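Tistholm Yard Robot, Set-up Guide
Section 4: Preparing an outdoor area for the first walk

Written by Defne Tuncer, checked by Wichai Nuchit
Last change: 3 September 2019

Before you start

Many customers ask us in their first call which outdoor chores the robot can already do alone. Please read the list in 4.1 before you plan the work. It is better to begin with a small job and add to it later than to begin with a big one and be disappointed.

4.1 What the robot can do at present

Can do alone: walk a taught route on hard ground, return to the start point, report a blocked path.
Can do with a person near: carry a closed box of up to 10 kg along a taught route.
Cannot do yet: sweep leaves from grass, bring out garbage bins, open doors or gates, climb a curb.

The question of garbage bins comes very often. Our colleague Neelam Yadav has tested it since June with several types of bin, and the robot still loses the handle when the bin tips. We will not offer this function until it works on every type.

4.2 Choosing the ground

1. Choose an area of concrete, asphalt or flat stone.
2. Walk over the whole area yourself, at a slow speed, and look at the ground only.
3. Remove hoses, cables, branches and toys.
4. Decide where the start point will be. Leave 2 m of free space on every side of it.

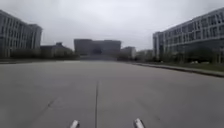

The start point should be easy to find again, also by a colleague who was not present at the set-up. Chalk disappears in the rain and tape comes loose. If you have a long joint between the slabs, such as the dark one going straight ahead toward the buildings, you can use it as your line: put the robot so that the joint passes between its two front parts, then save the position. On the next day you place it over the same joint and the heading will be close enough for the program to correct the rest.

Note: A joint is a good guide for your eyes. The robot does not follow it. It follows only the route you teach in 4.4.

4.3 Setting the borders

5. Open the Skalix app and choose Area, then New.
6. Guide the robot with the hand controller along the inside of each border. Keep 80 cm away from curbs, grass and planting.
7. Press Save Border at every corner.
8. When you come back to the start point, press Close Area. The border on the screen changes from orange to green.

Caution: The robot can step down from a curb by mistake, and it cannot come up again. Do not lift it alone. Two persons must use the side handles.

Joints and cracks are normally no problem if both sides have the same height. Put your shoe across the crack. If you feel an edge, mark this place in the app as Slow Zone. If the edge is high enough to stop your shoe, mark it as No Entry. 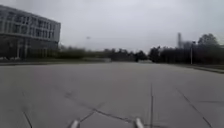 A Slow Zone should begin one full step before the edge and finish one full step after it. Some customers make the whole area a Slow Zone for safety. It is permitted, but the battery will be empty much sooner and a carrying job may stop in the middle.

4.4 Teaching the route

9. Choose Route, then Teach.
10. Walk behind the robot with the hand controller, never in front.
11. Make wide turns. A turn on the spot is possible, but not with a box.
12. Press End at the last point and give the route a name.
13. Let the robot repeat the route two times without a load while you watch.

Caution: Keep children and animals out of the area during steps 9 to 13.

4.5 If the first walk fails

Error 252 means that the robot cannot find its heading. Bring it back to the start point, check that it stands straight, and press Retry. If the error comes again, delete the route and teach it again, but keep the area.

For other errors, see Section 9 or write to Mirjam Auer at the Tistholm service desk. Please include the serial number and the name of the route.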